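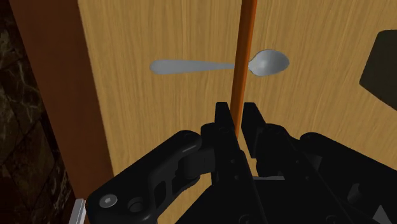

Valbona Janevski
Home and Kitchen Editor

Last updated: August
Reading time: 15 minutes
Filed under: Kitchen > Wood Care > Countertops & Tables

How to Oil a Wooden Countertop (and Keep It Looking Good)

I put off oiling my own counters for the better part of a year after we moved to Prutside. The wood had gone dry and chalky near the sink, and there was a gray patch where the dish rack lived, and every time I wiped it down I told myself I'd get to it when things were quieter. Things did not get quieter. When I finally did it, the whole job fit into one evening and the following morning, and most of that was waiting, and I spent the waiting part on the back step with a cup of tea feeling very pleased with myself.

So if you've been putting it off too, come along. I'll go through the way I do it, with all the small things I've picked up from doing it badly first. Everything in this guide is for solid wood with an oil finish. If your counter has a hard, glossy coating on it (varnish, lacquer, anything that looks like a clear skin sitting on top of the wood), oil won't soak in and you'll only end up with a sticky mess. Laminate is the same story.

Check what you have first

Drip a little water on the counter in a few different spots – one near the sink, one in the part you use most, one way back in a corner where nothing ever happens. Then leave it alone for a few minutes. If the water sits up in round beads, the finish is still doing its work and you can close this page and enjoy your evening. If it spreads out flat and leaves a dark spot, the wood is thirsty. Mine beaded beautifully in the corner and vanished near the sink, and I'd guess most kitchens are like that.

An all-over bead on a counter you know is years old might mean you have a varnish. Pick an out-of-the-way place, the underside of the overhang is ideal, and rub it lightly with fine sandpaper. A film finish gives you a white powder. Oiled wood gives you dust the color of wood. If you rent, do ask your landlord before you go any further than that.

What to gather

A food-safe oil (more on that in a minute)
Fine sandpaper, plus a medium sheet if you have stains
A sanding block, or a scrap of wood to wrap the paper around
Plenty of lint-free cotton cloths – old T-shirts are perfect
Dish soap and a soft sponge
A dull plastic scraper
Masking tape for the wall and the edge of the sink
Gloves, if you'd like your hands to smell like yourself at dinner
A metal bucket or a big bowl of water for the used rags

Choosing an oil

People get quite heated about this, and I've read far more about it than I ever meant to. For an ordinary kitchen it comes down to whether you want an oil that dries or one that doesn't.

Mineral oil doesn't dry. It soaks in and stays liquid inside the wood, and it's cheap and has no smell to speak of, and you can get it at the drugstore. The trouble is that it washes out fairly fast, so you'll be back at it often. I use it on cutting boards and love it there.

Tung oil and linseed oil do dry, or cure, to use the proper word. They harden in the wood and hold up much better around water. Pure tung oil is slow but lovely. Read the label closely, though, as plenty of cans with "tung oil finish" on the front have very little tung oil inside. Tung comes from a nut, so if anyone in the house has a nut allergy, talk to the maker before you buy. With linseed, look for a can that says plainly it's meant for food surfaces. The "boiled" kind at the hardware store usually has metal driers added, and I keep it for the garden bench.

Then there are the ready-made hardwax oils, a blend of oil and wax. I've used the Zerar one in clear matte for a while now and I'm happy with it. My neighbor Stavros Hodžić swears by the Clodar countertop oil, which is thinner and a bit more golden, and his kitchen looks wonderful, so I can't tell you he's wrong. Whatever you choose, follow the can over me wherever we disagree about drying times.

Please skip olive oil and sunflower oil. They're right there in the cupboard and it's tempting, but they can go rancid, and a counter that smells like an old frying pan is very hard to fix!

Step one: clear and clean

Take everything off. I mean the toaster, the knife block, the fruit bowl, the spoon you left by the stove, and the little dish with the rubber bands in it. I used to work around the coffee maker, and for a long while afterward I had a pale rectangle in the shape of a coffee maker.

Scrape up anything stuck on with the plastic scraper. Then wash the counter with warm water and a small squirt of dish soap, going with the grain. Wring the sponge out well before it touches the wood. Go over it again with plain water to take the soap off and dry it right away with a towel. Now let it dry properly. Overnight is best, and in sticky summer weather I'd give it longer than that, with a window open and a fan going if you have one. Oil over damp wood looks cloudy and never quite cures.

Step two: sand, but gently

If the wood feels smooth and just looks a little dull, a quick once-over with the fine paper is plenty. Wrap it around the block, go with the grain, and press about as hard as you'd press to erase pencil from a nice book. You're opening up the surface so the oil can get in.

Dark water marks and rings need more. Start with the medium paper and work over an area quite a bit larger than the mark itself, feathering outward, or you'll sand yourself a shallow bowl. (I have one. It holds tea.) When the mark is mostly gone, switch to fine and do the whole counter so it all takes the oil evenly. Black stains around a faucet sometimes run too deep to sand out. A wood bleach with oxalic acid can help, but that's a job with its own safety rules, and I'd read up on it separately.

Vacuum the dust with the brush attachment, then wipe with a barely damp cloth. Wetting the wood raises tiny fibers, so it may feel a bit fuzzy once it's dry again. One light pass with fine paper knocks them back down.

Step three: the first coat

Tape off the wall and the sink. Stir the can – don't shake it, you'll fill it with bubbles – and pour a small puddle onto the wood, smaller than you think you need. Spread it with a cloth, first in circles to work it in and then in long strokes with the grain. Keep going in patches until the whole surface looks evenly wet. End grain, like the cut ends and the rim of the sink opening, drinks a surprising amount, so go back and give it more.

Don't forget the underside near the sink and the dishwasher. Steam gets up there, and it's the part that swells first. You'll need to lie on the floor for this and you'll find things under there you don't want to know about.

Wait 15 minutes, or whatever your can says. Then take a clean, dry cloth and wipe off every bit of oil that hasn't soaked in. Wipe it, turn the cloth, wipe it again. This is the part people rush, and it's where tacky counters come from. When you think you're finished, crouch down and look across the surface toward a window. Any shiny puddles will show right up.

Step four: wait, and then again

Leave it until it's dry to the touch. With a hardwax oil that's often the next morning, and with pure tung oil it can be a few days. Rub very lightly with fine paper if it feels rough, wipe off the dust, and put on the second coat exactly like the first, only thinner. A brand-new counter or one that has been sanded back to bare wood may want 4 coats. An older one that's just getting a refresh is usually content with two.

You can make a sandwich on it once it's dry, but be kind to it while it cures. For the first couple of weeks I wipe up spills right away and don't put anything wet or heavy down for long.

A serious word about the rags

Cloths soaked in tung, linseed, or hardwax oil can heat up on their own as they dry, and a crumpled pile of them can catch fire. It really does happen. Drop each one into the bucket of water as you finish with it. Afterward, spread them out flat, outdoors, one layer deep, on something that won't burn, and let them dry until they're stiff. Check with your town about how to throw them out. Never ball them up in the kitchen trash.

Fixing the usual troubles

Sticky the next day: too much oil was left on. Rub a little fresh oil over the tacky area to loosen it, then wipe hard with a dry cloth. If that doesn't do it, a plain scouring pad with the grain, and patience.

Patchy shine: the dry bits soaked up more than their neighbors. Another thin coat generally evens it out.

White ring from a hot mug: leave it a day or two, as it may fade by itself. Otherwise sand that spot lightly and re-oil.

Keeping it up

Day to day, a soft damp cloth and then a dry one. No bleach, no scouring powder, and go easy on vinegar. I do the water test again whenever the weather turns, and if the drops go flat by the sink I do just that stretch after supper, with what's left in the can. Store the can with the lid pressed down tight, and write the month you opened it on the side.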